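14 shares | 2 comments

Pre-opening inspection, PC teardown cell, Stineck hall
Open day, 4 June 2019. Checklist revision carried over from May, with comments.

1. Visitor barrier in place on all open sides -- PASS. Gap at the Guven stand closed with a second chain.

2. Emergency stop reachable from the demonstrator's position -- PASS. Tested twice, arm held position both times. Reset needs the key, and the key stays with the demonstrator.

3. Reduced speed set for public running -- PASS. Limit is 70 percent of the normal program speed. The May sheet said 117 mm clearance between upper arm and case at the closest point. Remeasured, same figure.

4. Arm base bolts -- PASS. Torque marks still line up.

5. Computer case -- PASS WITH COMMENT. Mains lead removed and kept off the table. Case to lie on its side, panel off, interior up. CPU and memory out before the public come in. Check the socket bracket by hand; a raised bracket is acceptable for this routine.

6. Internal cables -- COMMENT. Power and SATA cables may stay in the case. Loops standing above the drive cage must be pressed down before each run.

7. Table -- PASS. Profile joints tight. Glare off the aluminum is strong from the right side. Move the Jatoi sign if visitors complain, but do not cover the table.

8. Floor -- OPEN. Cables and boxes behind the cell are outside the visitor area but inside the demonstrator's path to the breaker. Tape down or remove.

9. Group size -- PASS. Maximum 19 at the barrier. Zestton door staff have been told.

10. Trial cycle with case loaded -- PASS. Almost 2 minutes, no contact with the case shell.

Result: cleared for demonstration once item 8 is closed.

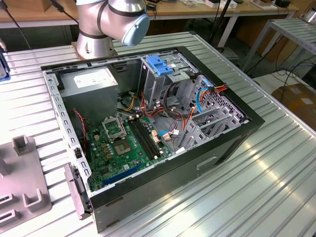 Repeat items 2, 5 and 6 after the lunch break and initial the sheet on the cell door.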